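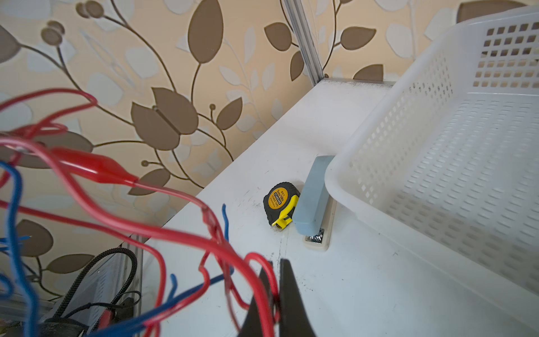 4.2 What the call counts can and can't tell us

Most reports on family violence lines lead with a rise in calls. The number is easy to get and easy to print, and we think it carries more weight than it should. A rise can mean more people are being hurt. It can also mean that a poster went up in a chemist, that a second worker was put on at night, or that the same callers rang back after being left on hold. The Garside line logged all of these as calls, with no mark to tell one from another.

Our own material comes from that line and from the Jesia outreach service, which shares its night staff. We read 400 call notes and left out 85 that were too short to code. Two of us (Nuttall and Holst) coded each remaining note separately, then met to settle the differences. We did not settle all of them. "Afraid to go home" was the worst, as one coder took it as a statement about that night and the other as a statement about the household. 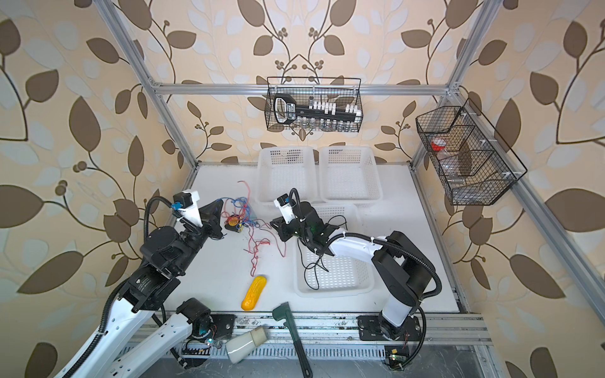

4.3 Repeat callers

The service's yearly summary treats repeat calling as a sign of trust. We are not convinced. In the notes we read, people who rang again often did so to ask for something they had already asked for: a bed, a lift, a name at the court. A caller who rings four times about one bed looks the same in the summary as a caller who has built up a bond with a worker. Inskip, reading an early draft, argued that both can be true of one person, and we accept that. The summary has no way of showing it either way.

Workers were blunt when we put this to them. One said the follow-up box was ticked at the end of a shift, in a batch, from memory. Another said she left it blank on principle. 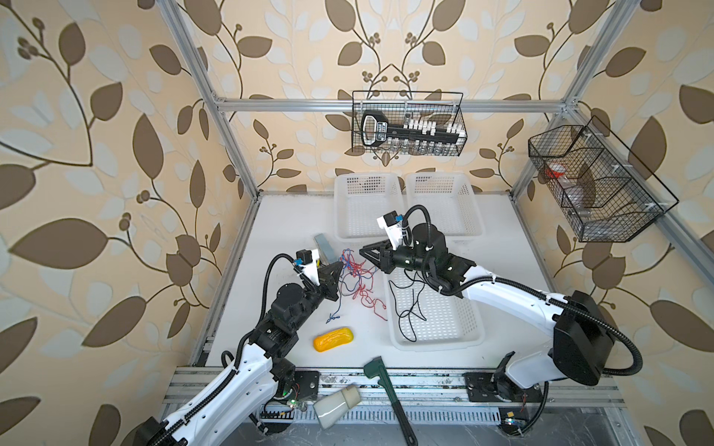

Figure 3. General view of the enclosure.

The Irnow referral form was meant to fix some of this. It asks for the reason for the call, the action taken and whether the caller was safe to talk. The last item is the only one we would defend as it stands. "Reason" offers 12 options and allows one, so a woman ringing about rent, a custody hearing and a broken wrist becomes a housing enquiry if the worker happens to hear about the rent first. Duroner, the firm that trained staff on the form, told them to pick "the main issue". Few of the workers we spoke with thought there was one.

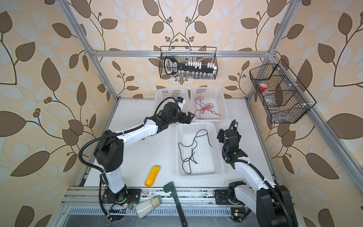

We also doubt the claim that shorter calls show a better service. Short calls were common late on Thursday nights, when the line was busiest, and the notes from those hours are thin. Several end with the caller hanging up. Nothing on the form separates a call that finished from a call that stopped, and any average built on the two together should be read with care.

4.4 Limits

The notes were written by workers, in their words, and we never heard the callers. Ashworth's earlier study of 200 notes had the same weakness and said so less plainly than it might have. We had no access to police or hospital records, so we can't say what followed any call. Jankauskaitė has suggested asking past callers to read and correct their own notes. The risks to safety are serious, and we would want to see the consent process before backing the idea.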